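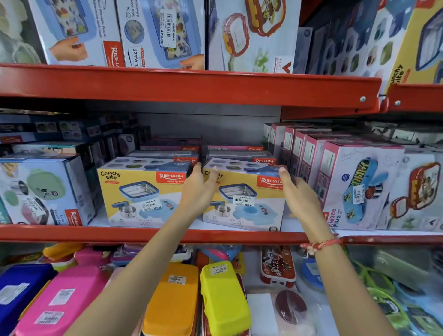

One reader of the first draft objected that lining up two identical boxes is not a task worth writing down, and that any shop assistant does it without thinking. Fair enough, but try agreeing on when it has been done. We couldn't, so we wrote notes.

Fultau shelf notes, README

What this covers
Facing boxed lunch boxes on store shelves: straightening, pulling forward, keeping like with like. 500 short entries, 300 of them on the middle tier. The rest are top and bottom tiers and are thinner than we'd like.

Fields
tier: top, middle, bottom
product: as printed on the front of the box (e.g. Crunchy bite)
maker: as printed (e.g. Rishabh)
price: as on the sticker (e.g. 389.00)
behind: same product, different product, unknown
faced: yes, no, argued

Known problems
"faced" is an opinion. Two people marked every entry and a third settled the fights. "argued" stays in the data. Please don't drop it to get cleaner numbers.

"behind" is a guess when the front row is tight. If you see only the top of a box, put unknown. The Vosasik sheet let people fill this in from memory, and I don't trust that column at all.

Box text is copied as is. A claim on a box is a claim on a box. We haven't checked whether any bowl comes out, or whether a lid seals.

Prices go stale. Don't use them to compare stores.

Versions
v3 merges the Hayashi and Nerkermont sheets. About 10 duplicates are probably still in there.
v2 had the tiers numbered from the floor up, except where it didn't. Avoid.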